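ok desk clear out thread. 40 min before Lucienne gets here, go

drawer stuff all dumped, pens in the Rodomham mug, cables in the bag. done w that part

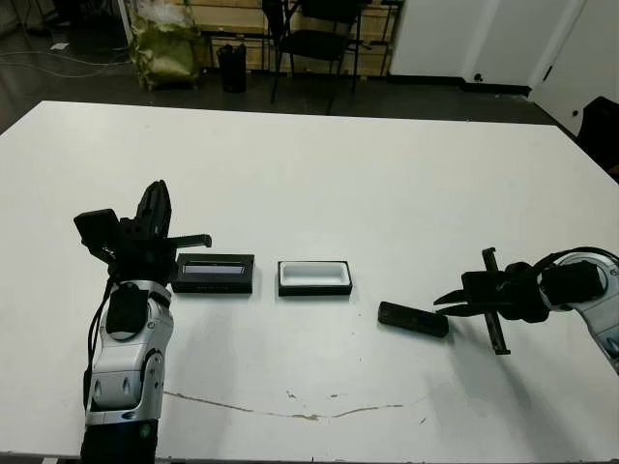
Last edited Oct 18, 2020

down to the little trays and the black block. one tray's white inside, other one's more gray blue. keeping both, paperclips in one, stamps in the other

block goes to Ga-eun, she asked 3 times

that thin tan line across the white tabletop still bugs me. crack?? stain?? anyone know what to scrub it wiht

ok door, brb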